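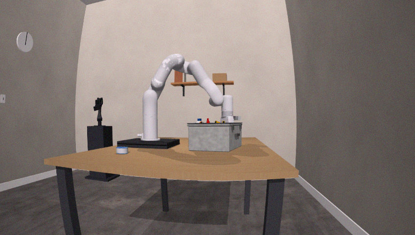

Progress report to the Gruvine Fund
Grant: Home Repair and Weatherization, Avcombe
Submitted Jul 29, 2020

## 1. Summary

This report covers the second half of the grant year. Work on the Avcombe housing program continued through the spring with one interruption of several weeks, during which crews could not enter occupied homes. Exterior work went on during that time, and most of the lost interior work has been made up. The program has completed repairs at 59 homes against the target set in the grant agreement for the full year. We expect to reach that target by the end of September and do not request a change to the total award.

## 2. Work completed

Repairs fell mainly into roof patching, window sealing, attic insulation and the replacement of unsafe steps and railings. Roof work took more of the budget than planned. Several houses on the east side of Avcombe had decking damage that was not found until the old shingles were removed, and each of these required a revised estimate and a second signature from the homeowner.

Window sealing moved faster than expected. The contractor, Devadiga, assigned a second crew to the work in the spring and was able to finish two streets ahead of schedule. Inspection reports for those streets are complete and are on file at the program office.

Interior floor repair was added to the list of approved work at the midyear review. It is limited to rooms where the existing floor presents a fall hazard. Households may choose between sheet flooring and wood, within the same cost limit. Staff prepared a short guide to the wood options, covering layout, finish and care.

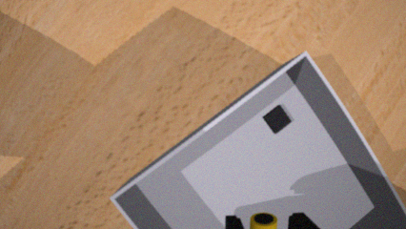 *Light wood surface in a parquet or herringbone layout.*

## 3. Applications and outreach

The program office received 714 inquiries during the period. Many came from renters, who are not eligible under the current terms. These callers were referred to the county tenant line. We would welcome a discussion with the Fund on whether small landlords could be admitted next year with a rent limit attached.

A mailing went to 1789 addresses in Avcombe and the neighboring district of Rotura. Response from Rotura was low. Staff believe the income form, which runs to six pages, discouraged some applicants. A two-page version has been drafted and is with our legal adviser.

## 4. Budget

Spending is in line with the approved budget except in two lines. Roofing materials are over, for the reasons given in section 2. Travel and training are under, as both planned workshops were canceled. We ask for permission to move the unspent training funds to materials. Nearly $1000 was also spent on masks and cleaning supplies for crews and has been charged to the contingency line.

## 5. Next period

- Complete the remaining roof repairs before the fall rains.
- Begin floor repairs in the homes already approved.
- Put the shorter income form into use in Rotura.
- Send homeowner surveys to all households with finished work.

The financial statement and the list of completed addresses are attached separately. Receipts are available on request from the program office.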